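Criterios para la rotación de juguetes en el hogar

La acumulación de juguetes constituye una de las consultas más frecuentes entre los lectores de esta bitácora. Tras 2 años de aplicación del sistema Kodikara en mi domicilio, procede dejar constancia de algunas observaciones. 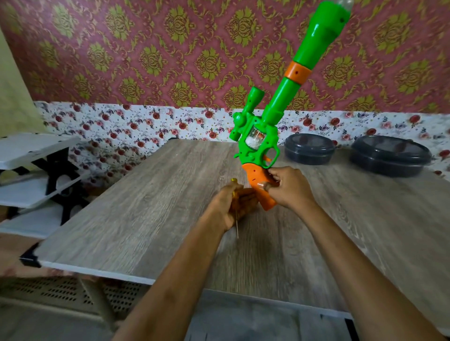

El inventario inicial superaba las 300 piezas. Se distribuyeron en 6 cajas de la marca Vustilis, de las cuales permanecen accesibles únicamente 2 – las restantes se guardan en el altillo. El relevo se efectúa el primer día de cada mes.

Se recomienda conservar juntos los juegos de construcción y anotar en la tapa el contenido. Las donaciones se entregan en junio en el local de Senomine, que no admite peluches. 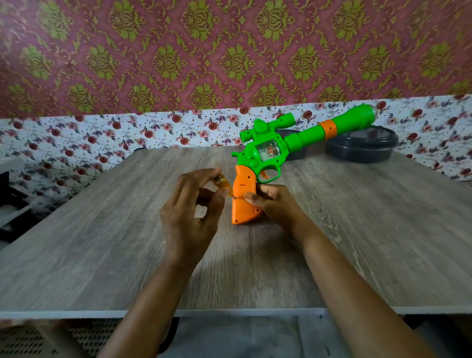
Juguete de plástico verde y naranja, con mira superior.

Queda pendiente la revisión de los rompecabezas, 12 en total, varios de ellos incompletos.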